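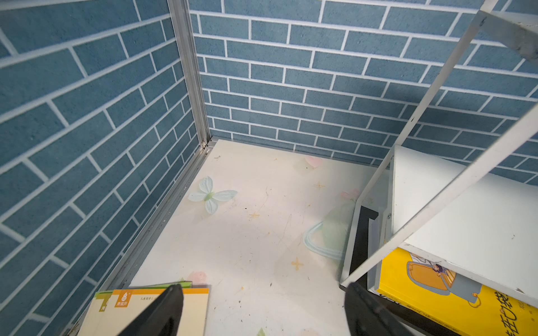 Fionnuala Ó Ceallaigh wanted to know, before we'd even got the urn on, whether the book task still counts if the arm puts a book back on the shelf upside down. Great question to kick off with! The rules sheet only says "shelved", so we agreed upside down counts for now and right way up earns a bonus.

Home | Meetings | Build Nights | Join Us

Tranero Robotics Club: minutes of the August meeting
Start: 6 pm

1. Minutes of last meeting
Accepted with one correction (the spare gripper pads are in the grey cupboard, not the tool chest).

2. Bookshelf challenge
Huge progress here. The practice corner with the blue brick wallpaper is in full use, and the juniors have named it Jorine, so that's what we'll call it from now on. The wrist camera is giving the team a good close view of the fingers and the picture books, and everyone loved seeing it up on the big screen.

Lynch group reported 28 tries at the pick-up task, with the thin paperbacks still the hardest. They think the fingers are coming down too steeply and want to try a flatter approach. Nusetti group are keen to try the white shelf next (they've been itching to!) and will share their code with the others once it's tidied up.

Long chat about whether to swap the floor panel, as it's picked up a fair few scuffs and stains. Decided to keep it. The butterfly stays too, by popular demand.

Action: Lynch group to write up the approach angle tests.
Action: Fionnuala to redraft the shelving rule and email it out.

3. Money
$300 set aside for a spare servo and cables. Carried.

4. Open evening
We can fit 20 visitors at a time in the workshop. Each group gets 6 minutes to demo, and younger kids can have a go at driving the arm with a helper beside them. Colour posters wanted, so please bring your textas.

5. Other business
Would whoever borrowed the small hex keys please return them. Next meeting same time, same room.

Closed 7.40 pm.

Filed under: Minutes, Student Projects

This site uses cookies to remember your settings. OK | Find out more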